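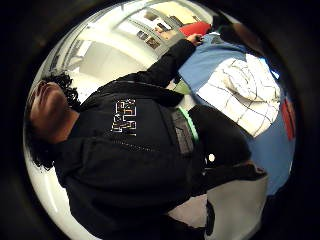
*Slide 1. Black hoodie, white lettering on the chest.*

Notes for the small venues talk, 15 July 2025. Twenty minutes, leave five for questions.

Start with the record. Fendia put out their second album, Mallunen, in January. Ten songs, no single ahead of it. Urho Lappalainen wrote all of them on a nylon-string guitar and the band added the rest in a week. Play the first minute of the title track here, then fade it. Don't talk over the drums.

**The tour**

- First night was at Butier. The room holds 243 and they sold 200 tickets.
- Over the whole run they sold 3,691. The tour before that was 2,912.
- Same van, same four people, one more week on the road.

Pause on the two totals. People in this room book shows and will want to write them down.

The growth came from going back to towns they had already played - mostly the same rooms, with a better slot. Lappalainen told me he would take a full small room over a half-full big one every time. Read his quote from the card.

**Merch**

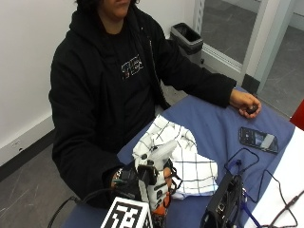 Shirts paid for the fuel on this tour, and the band still only sells two designs. Lappalainen wanted a plain one with the name across the back. The drummer wanted color. My advice to new bands is to think about what people wear on top. With a black hoodie worn open like the one on this slide, a small multicolored logo on the chest of the t-shirt still shows, and a back print is covered all night. Fendia went with the chest print first and added the back print later.

**Opening acts**

Ruotsalainen opened every night and got paid a flat fee plus their own merch money. Fendia took no cut. Say this slowly, it always gets a question.

Play the live clip from Butier, second verse only. The sound is rough at the start - skip to the second verse marker.

If there's time, go back to the ticket totals and take questions from there. Album link is on the last slide.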